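Home | Forums | Student Projects | Manipulation | Log in

Topic: Pouring task for our club demo, need opinions
8 replies | 15 likes

flillow_dev
19/09/2025
Hello all. I am in the robotics club at Pilgate and our team must show a tea pouring task in December. We have two arms on a white table, a black pot and a small black cup. The right arm does the pouring and the left arm has no job yet. The rules give us 2,000 grams of payload, so weight is not our problem. Our problem is the angle. When the pot tilts, the end of the spout also moves, and we must correct the wrist at the same time or the tea goes beside the cup.
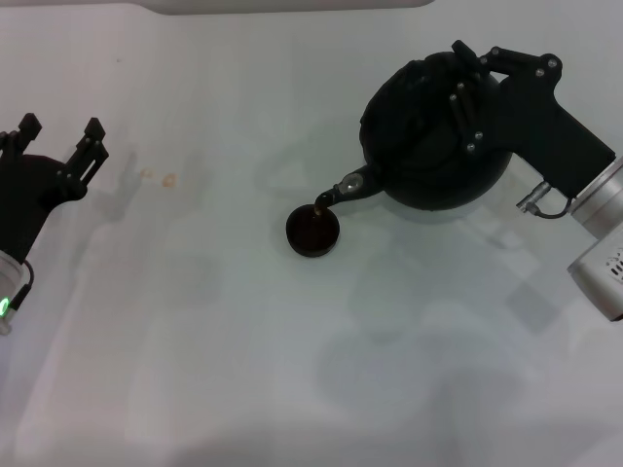

At the moment we move the wrist in small steps and wait between them. It is slow, but I prefer slow for the first version. My teammate wants to learn the full motion from demonstrations. I think we should first write it by hand -- then we understand what we are asking from the model. Which way would you choose?

tomoana
Your teammate is right, sorry. We wrote ours by hand last year and lost eight weeks. Each time the pot was filled to another level, the numbers were wrong again.

flillow_dev
Thank you, but did you rotate around the wrist or around the spout tip? We set the tool point at the tip and it became much better. The level of tea still changes the start angle, I agree with this part. We also have not decided where to hold the pot before the tilt.

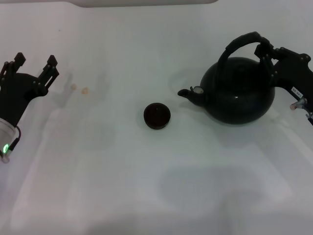 nimero
I would not give up the scripted version so fast. Keep the tool point at the tip, and make only the start angle depend on the level. You can weigh the pot before each run. For the demonstrations you will need good operators, and in a student club they have exams in December.

tomoana
Weighing helps, but a cheap scale drifts. And what do you do when the grip slips a little? The script does not know it.

nimero
Then put two fixed checks in it, one before the tilt and one after. A learned policy also slips, it only does not tell you.

flillow_dev
Okay, I will try the checks first and show both opinions to my team. For the left arm, maybe it can hold the cup. Has someone done this with a cup so small?

Share | Reply | Next topic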